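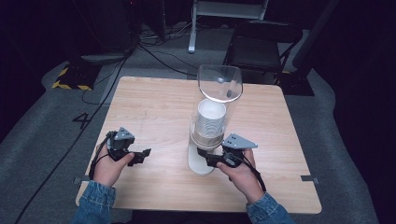

Adoración Garrido wrote in to ask why her paper cups come out of the tube three at a time, and whether she should give up and go back to leaving the stack on the counter. No need to give up. Most of the trouble with these dispensers comes from how they are filled.

Before you fill it

Take out any cups left in the tube. Wash the tube with warm water and a little dish soap, then let it dry completely with the top open. Paper cups pick up moisture fast and the rims go soft.

Check the size. The cup rim should pass down the tube freely, with a small gap all the way around. The 7-ounce cups we buy from Arroyo fit ours. The Brastari ones are the same size on the label but have a wider rim, and they stick.

Filling

1. Wash your hands and open one sleeve of cups at the end.
2. Hold the sleeve by the outside and loosen the cups with a gentle twist. New cups are pressed tight - this is what makes them come out in clumps.
3. Lower a short stack into the tube, all facing the way the instructions for your model show.
4. Let the stack settle by itself. Do not push down on it.
5. Stop well short of the top. A full tube is heavy on the bottom cups and makes a light dispenser easier to tip.

Placing it

Set the base flat on the table, back from the edge. Keep one hand low on the dispenser when you move it. If it slides, put a thin rubber mat underneath.

If cups still stick

Pull one cup slowly and straight. If two come together, take the stack out, twist it again and reload with fewer cups. We go through over 300 cups a month and refill every morning before 8, half a sleeve at a time. Keep the open sleeve folded shut in a dry cabinet.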